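Cables on the floor, part two: getting them off it

Filed under: Workroom
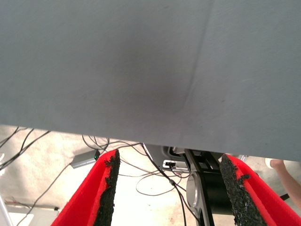

Part one dealt with the mains side and ended with a promise to do the low-voltage side "next weekend". That was in May. The low-voltage side got done last Saturday, and these are the notes, mostly so that I can find them again when I have to undo any of it.

The starting position was as before. Dark cables running off to the left in a bunch and crossing each other several times on the way, a coil of thin black cable with no obvious purpose, and a grey box sitting at an angle on the floor because the stiffest cable attached to it had decided that was the angle. The floor itself is pale beige and shows everything. I had stopped vacuuming the area properly some time ago, as the nozzle catches the loops and pulls things out, and the fault then takes longer to find than the dust would have taken to matter.

Inventory first

I did not unplug anything until I had a list. In part one I skipped this and spent the evening working out which of two identical adaptors belonged to the scanner.

The method is slow but it works. Start at the device end, hold the cable between finger and thumb, follow it to the other end, write down both ends, and put a label on each. I use the wrap-round type from Nutano, where the printed part sits under a clear tail. The flag type is easier to read but snags on everything, and in a bundle the flags bend over and stick to each other. Write on the label before you put it on. Pencil rubs off, ballpoint skids, and a fine permanent marker needs a minute to dry before the clear tail goes over it.

Each label carries a letter for the device and a number for the cable, and the same text goes on both ends. I tried writing the full name of the device in part one ("monitor left power") and had to redo it when the monitors swapped sides. Letters do not care where the device is standing.

The thin coil turned out to be connected at one end only. I labelled it X and left it in place until everything else was finished, then switched the lot on and used it for an hour with X pulled out. Nothing complained, and X is now in the drawer with a tag saying where it came from.

What can share a bundle

My rule is mains in one run, everything else in another, and where they have to meet they cross at a right angle. For the short distances in a workroom I doubt it makes any measurable difference to the signals. The reason I keep to it is access. Low-voltage cables get changed a few times a year and mains cables hardly ever, and it is annoying to open a bundle of seven to get at one.

Within the low-voltage bundle, the stiff cables go in first and the thin ones are laid against them. If you do it the other way round the stiff ones force the thin ones out at every bend and the bundle looks like a badly packed sleeping bag.

Leave the spare length at the box end. I know the usual advice is to hide it at the device end, behind the monitor. The trouble is that a monitor moves, and each time it does the hidden loop shifts and ends up hanging below the screen. The box does not move, or at least it won't once it is fixed.

Ties

Hook-and-loop, cut from a roll, 20 mm wide. I bought mine at Ristić, where they sell it off the reel by length. I have used plastic zip ties in the past and have the scars. A trimmed zip tie leaves a corner which will open the back of your hand when you reach past it in the dark, and people always pull them too tight. A tie should let you slide a single cable along the bundle with light force. If it won't slide, loosen it.

Spacing is one tie every 200 mm on the straight parts and one on each side of a bend. On the first attempt I used about half as many, and the bundle sagged between them and started collecting fluff along its underside.

Viorica Milošević wrote after part one to suggest spiral wrap instead. I tried a length of it. It gives a neater result and it takes stiff cables well, but adding a cable later means unwinding from one end, and the end is always the one behind something heavy. I have kept it for one place only, the short drop from desk height to the floor, where the cables get brushed by feet.

The tray

The tray is a Getow, the plain wire sort, fixed to the underside of the desk with screws. The desk is from Furnotik and the instructions for it say nothing about the thickness of the top, so measure yours. Mine allows a screw of 18 mm with a little in hand. I marked the drill bit with a turn of tape at 15 and drilled to the tape.

Fixing a tray upwards while lying on your back is unpleasant, and I would recommend one of the following. Either turn the desk over, which means emptying it, or screw a pair of hooks in first and hang the tray from them while you mark the remaining holes. I did the second. The hooks stayed in afterwards and now hold the end of the extension lead.

Set the tray back from the rear edge far enough to get a hand in behind it with a plug in it. I put my first one hard against the back and could put cables in only by feeding them in from the side, one at a time, like threading a curtain. There are four spare holes in the underside of my desk as a result.

Check the rating plate and the temperature of anything you mean to put in the tray. Adaptors want air. Mine sit side by side with a gap between them, none on top of another, and after a full working day they are warm to the hand and no more. If one is too hot to keep your hand on, take it out of the tray and find out why.

The box

I went back and forth over the box. It would fit in the tray, but then its connectors face the wall, and it is the thing I most often need to plug something into. It has ended up on a small shelf bracket at the side, connectors facing forwards, held by a strap of the same hook-and-loop. Its cables leave downwards, make one loose turn, and join the bundle.

The loose turn matters. Cables that leave a connector and bend at once will pull on the socket, and the sockets on small boxes of this kind are usually held by very little. I allow a straight run of 42 mm before the first bend, a figure that came from measuring the stiffest cable I own at the point where it stopped pushing back. Softer cables need less but I have given them all the same, as it makes the row tidier.

The floor

With everything lifted, the floor could be cleaned, which had been the point of the exercise. The mottled marks did not come out with water and a cloth, or with washing-up liquid, or with a paste of bicarbonate left on for a while. They are a little paler. I think they are in the surface and have stopped worrying about them. The room is dim under there in any case, unless the lamp is on the floor, when every mark on it bleaches out and you can convince yourself it has gone.

Despina Jurić suggested a mat. A mat under a desk goes up at the corners, and chair castors find the corners, so no.

Time and cost

I had allowed a morning. It took until after dark, with a break for lunch and another for going back to Ristić for screws, having bought the length that suited a different desk. The labelling was the longest part by a good margin and fixing the tray the most tiring. The tray was the only thing that cost much. A reel end of hook-and-loop does up to three desks if you cut it without waste.

Left to do

The bunch going off to the left still crosses itself in one place, where the cable to the printer is too short to go the proper way round. A longer one is on order.

The drop at the side wants a clip at skirting height. I have the clip and have not decided whether to glue or screw it.

Part three will be the shelf, where the same thing has happened with chargers.

Comments

Trevor Wong
On the labels: if you put the date on as well you can see which cables have been there longest when you are hunting for an intermittent fault. Month and year is enough.

Ok-hee Ha
What did you do about the tray sagging in the middle? Mine is the same type and it has a definite dip after a year.

Author
Third bracket in the centre. The tray came with two, and they sell them singly. Put the heaviest adaptor directly over one of them.

Zlatko Vlachou
Screw the clip. I glued mine and it took the paint with it.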